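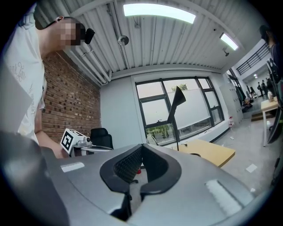

brick wall + corrugated ceiling = my whole personality now

ok so we finally have a workshop space and I need to talk about this red brick. Dark mortar, a few darker bricks scattered through it. I would not change a thing

Orhun wanted to paint it white. Orhun has been outvoted

2/ the ceiling is white ribbed metal and I was ready to hate it, but it bounces the light around so nicely. Pipes stay too – Agnes says boxing them in would eat a whole weekend and I believe her

3/ rain on the roof is LOUD though. Had a call Wednesday and had to repeat my name, like, 2 times

4/ still on the list: a rug, hooks for coats, and a second office chair that doesn't squeak. Budget for all of it is almost 100 bucks so please send me your thrift store tips

5/ also taking plant suggestions for next to brick. Something tall, hard to kill, under 20 dollars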